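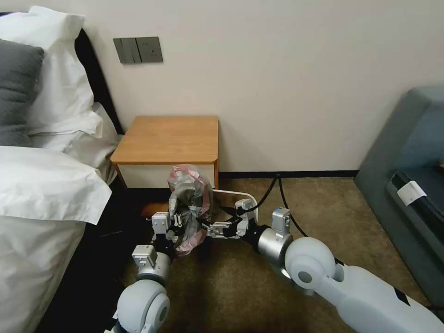
Week 7 notes – two-arm handover and the snag fault

The fault we spend today on is the snag: the arms are told the object is free, the object is not free, and everything after that is done on a false belief. Most of you met it in lab already without giving it a name. Thin plastic bag held between two grippers, cables on the carpet close by, and one of the jaws can end up with more in it than the planner knows about. Keep that layout in your head, we come back to it for the exercise.

Read alongside the Skudon fault report (on the course page, 31 pages, you need sections 2 and 4, skim the rest). Last year's notes are out of date on force limits, don't use them.

1. What happened in the Skudon case

Task: two-arm tidy-up in a furnished test flat. Pick up soft bag from floor, pass left to right, carry to bin. Controller from Imance, grasp planner written in house.

Left arm gets the bag. Fine. Right arm comes in for the handover, closes, reports good grasp. It had the bag plus a lamp lead. Left arm lets go, right arm lifts, lead goes tight, lamp comes off the bedside table. Arm carries on for another 309 ms before the stop trips. Nobody hurt. Lamp broken, lead pulled half out of its plug, bare copper showing.

That last bit is why it's a safety case and not a funny story. Live conductor, metal jaw.

What the log said at each point:

bag seen – yes
left grasp – good
right grasp – good
handover – complete
lift – started
lift – force high
stop

Look at that and notice there is no line that is wrong as the software understood it. "Good grasp" meant: jaws stopped closing before fully shut. Something was between the pads. Test passed. The test never asked what the something was.

2. Why it wasn't caught

Several causes, none enough alone. You should be able to explain each one in a sentence or two.

Jaw gap check. Thin film squashes to almost nothing, so the team had set the lower limit very small, otherwise every bag was reported as a miss. A cable is much thicker than film. An UPPER limit would have flagged it. There was no upper limit. One line of code.

See-through objects. Depth cameras do badly on clear or half-clear plastic. Some of the light goes through, some bounces, you get holes and speckle. The planner filled the holes in with a smooth blob. The lead was behind the bag and went into the blob with it. So as far as the map knew there was no lead.

Hidden by its own hands. Once both grippers are in close the camera on the head sees mostly gripper. The last clear look at the target was before the right arm moved in. After that the picture was old and no part of the system treated it as old.

Force limit. Set for the heaviest item in the task list, with plenty spare. A lamp lead doesn't pull very hard until it pulls very hard. The slow rise was there in the data, below the limit, for most of the lift.

Testing. The Cikden test set has 1,000 handovers in it. Sounds a lot. All on bare floor. No cables, no bedding, no cushions, nothing hanging down. 200 of them use bags and the pass rate was excelent. It told them the planner was good at bags on bare floors.

3. Snag, slip, miss – don't mix these up

People lose marks on this every year.

Miss: jaws close on nothing. Easy to spot, gap goes to zero.

Slip: jaws had it, object slides out. Gap changes during the move, force drops.

Snag: jaws have it, and it (or the hand) is also joined to the world somewhere else. Gap may look fine. Force goes UP with distance moved, and the direction of the force points back at wherever it's tied. Worst of the three, as the first two lose you an object and this one pulls on things you never chose to touch.

A snag can be in the jaw, or round the wrist, or on the object itself (bag handle over a drawer knob, say). Jaw sensors only help with the first.

4. What to do about it

Tug test. After closing, before the other hand lets go, move a very small distance away from the surroundings and read the force. Free object: force stays flat at its own weight. Tied object: force climbs. Cheap, adds a bit of time to each pick. Does not catch a slack cable with plenty of spare length, so it isn't enough alone. This came up in questions last week. Slack has to run out before you can feel it, so you must also keep watching the slope through the whole lift.

Watch the slope. Trip on how fast force grows per distance, with the absolute limit kept as a backstop.

Two-sided gap check. Lower and upper. Upper one per object class.

Look again. Back one hand off, take a fresh picture, only then commit. Awkward in a handover because you need both hands there, but you can do it just before the second hand goes in, and again after the first hand leaves.

Cables as their own class. Long thin dark things on the floor are to be treated as fixed at both ends and live until shown otherwise. Keep-out strip along them. If the target is lying inside the strip, ask a person.

Stop behaviour. On a snag trip what should the arm do? Discuss. Opening the jaws sounds right but may drop a thing under tension. Holding keeps the strain on. The Jabłońska rule, which we use in lab: stop, go back along the last bit of path until force falls to the pre-lift value, hold, call. Never carry on forwards. Never open first.

5. Lab rules following from this

Mains leads out of reach of both arms before power on, or unplugged. Both is better.
One person on the stop button, hands free, not also typing.
If a lead gets caught: stop, switch off at the wall, THEN go near it. Do not reach in between the grippers to free it, even if they look still. They are holding position, they are not off.
Any pulled lead goes in the fault box, not back in use.
Write it down even if nothing broke. Near misses are the data we want.

6. Exercise (hand in Sunday, 6 pm)

Use the corner layout at the top of these notes. Bed one side, sofa the other, nightstand between, carpet.

a) List every place a snag could start. Don't stop at the cables – duvet edge counts.
b) Pick two and sketch force against distance for each. Label the axes please.
c) For each, which check from section 4 trips first, and what would have been pulled by then?
d) The wall socket is above the nightstand. Suppose a lead runs down from it behind the furniture. Where would you put the keep-out strip if the camera can't see that part of the lead?

One side of A4 is plenty. Graphs by hand are fine if I can read them.

Next week: stop distances, and why 309 ms is longer then it sounds. Bring the arm speed sheet.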